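Two arms and a cup: where household automation stands

Every few months somebody asks me whether it is time to budget for a robot that does chores. The question comes from both ends: a care home operator in Fimville wanted to know about clearing tables, and a packing firm in Plunerton wanted to know about loading mixed trays. My answer to both was no, with conditions, and the conditions are worth setting out in detail.

The public discussion is badly served by the word "can". A machine can pick up a mug. It has been able to for a long time, if the mug stands where the program expects it. What a buyer needs to know is how often it picks up the mug when the mug has moved, when something leans against it, and when the person who normally resets the cell has gone home. These are three separate measurements, and sales material tends to report the first case only.

Take a success rate of 95 per cent, which sounds respectable. Over 200 objects a day, it leaves ten failures. If a failure means that the arm stops and waits, somebody must attend ten times. If it means a dropped cup, somebody must attend with a dustpan. A part-time kitchen assistant who dropped ten cups a day would not be kept on, and the assistant would also wipe the table.

Small two-armed bench rigs have become the usual place to work on this, and I think the choice is sound. They are cheap enough to break. The reach is short, the forces are low, and a pair of grippers allows one hand to steady while the other moves, as people do without thinking when they open a jar or scrape a bowl.

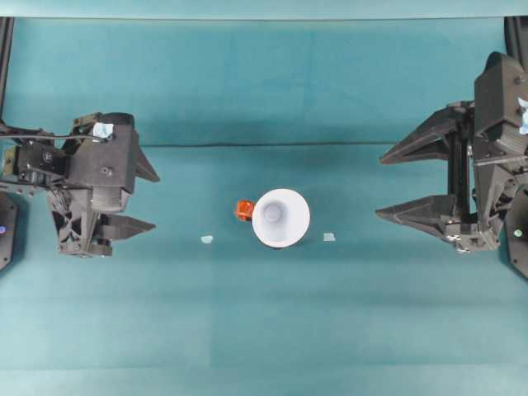

The hard part begins when two things touch. A single rigid object in open space presents a simple problem: find it, choose two opposing faces, close. Put a second object against it and one of those faces is no longer free. A finger coming in from that side will push the neighbour, the neighbour will push the target, and the position measured a moment earlier is out of date. A human hand feels the contact and adapts. A position-controlled gripper with no sensing in its fingertips carries on to where it was told to go.

Czesław Bielecka, who ran the tray line at Branine for many years, used to argue that this was a fixture problem and should be solved with fixtures. Keep things apart with dividers and the robot has nothing to untangle. On a shop floor he was right, and most profitable automation still follows his advice. A household has no dividers. Cups are left beside keys, spoons are left inside cups, and the arrangement changes with every meal. A kitchen fitted out to suit the robot has merely transferred the chore to whoever must put each item in its slot.

Tyson Nguyen has put the opposite case to me more than once. His view is that learned control, trained on many demonstrations by a human operator, will absorb the untidy cases in time, and that fixtures are a habit left over from an older kind of machine. I accept part of this. Learned controllers recover from small errors in ways that scripted ones never did, and a second attempt after a missed grasp is now ordinary behaviour. But a demonstration set covers what its operators thought to arrange, and homes produce arrangements that no operator would think of.

There is also the matter of time. I timed a bench rig at Wieczorek in February on a simple tidying task, and it took 2 minutes to do what I did by hand in a few seconds. Speed matters less at home than in a factory — a dishwasher is slow and everyone is content with it — but only if the machine can be left alone. A slow machine that also needs watching costs more labour than the job did.

My advice to the Plunerton firm was to buy dividers and a conventional arm. To the care home I suggested waiting, and asking any supplier for the number of interventions per shift, counted on the customer's own tables by the customer's own staff. They have written to 2 suppliers with that request and are waiting for replies.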